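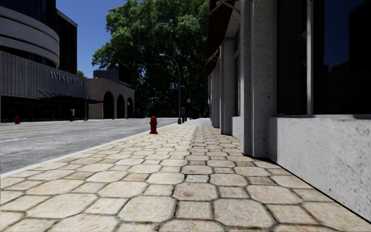

Unit 4: Employer Plans and Individual Accounts

Reading for Wednesday: course packet, pages 16 to 22.

4.1 Defined benefit plans

A defined benefit plan promises a monthly payment at retirement, usually based on salary and years of service. The employer carries the investment risk. Students should be able to compute a simple benefit from a stated formula before the section meeting.

4.2 Defined contribution plans

The employee, the employer, or both pay into an individual account. The final balance depends on contributions, fees, and investment returns. Employee contributions are always fully vested. Employer contributions may vest over several years under the plan's schedule.

Case A. Flanagan pays its employees monthly. A worker defers $300 from each paycheck, and the company adds a matching $300. The worker leaves before the match is vested. Determine which amounts remain in the account, and state which plan document would settle the question.

4.3 Rollovers

In a direct rollover, the old plan sends the money to the new plan or account. When the check is made payable to the participant, tax is generally withheld, and a deadline applies to the deposit.

Case B. A participant moves from Travix to Nalline and holds balances in both plans. List the choices available for the older balance.

Written answers to both cases are due at the start of section.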